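Plinstead Riding Association
Minutes of the Fall Planning Meeting, Sep 10, 2021

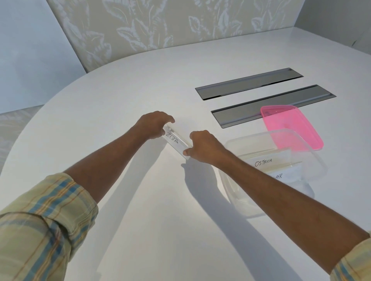
The chair welcomed everyone back after the long summer break and said how very nice it was to see so many members in the same room again, including a good few who had driven in from Ogola (the bridge work is still going on, so thank you!). The minutes of the last meeting were read and approved with one small fix to the spelling of Iltska Road.

Constituency office. Our member's staff reported that the office on Nemero Street is open to walk-in visitors again in the mornings, with afternoons kept for appointments. The office has answered 2632 letters, calls and emails so far this year, a great many of them to do with health cards and driver's license renewals. Members thanked the staff warmly for their patience on the phones.

Bus service to Iltska. This took up the better part of the evening. Members from that end of the riding explained once more how hard it is to get to the clinic in Plinstead and home again on the same day, and several told us about neighbors who have simply given up going. The petition now has up to 1000 names on it, though the sheets left at the Ogola library still have to be added in. It was moved, seconded and carried that the petition be handed to our member in October, so that it can be read in the House before the winter schedule is set.

Town hall evening. The Nemero Street hall has offered us its larger room, which seats 80. Coffee and squares will be served as always, and offers of baking would be very gladly received. The topic will be home care, with plenty of time left for questions from the floor.

Membership. We have 23 new members since spring, and what a pleasure that is. Welcome letters have gone out to all of them. Renewal forms are at the back table.

Other business. A member asked about lawn sign storage. Left over to the next meeting.

Adjourned with thanks to all. Next meeting in October, same room, date to be mailed out.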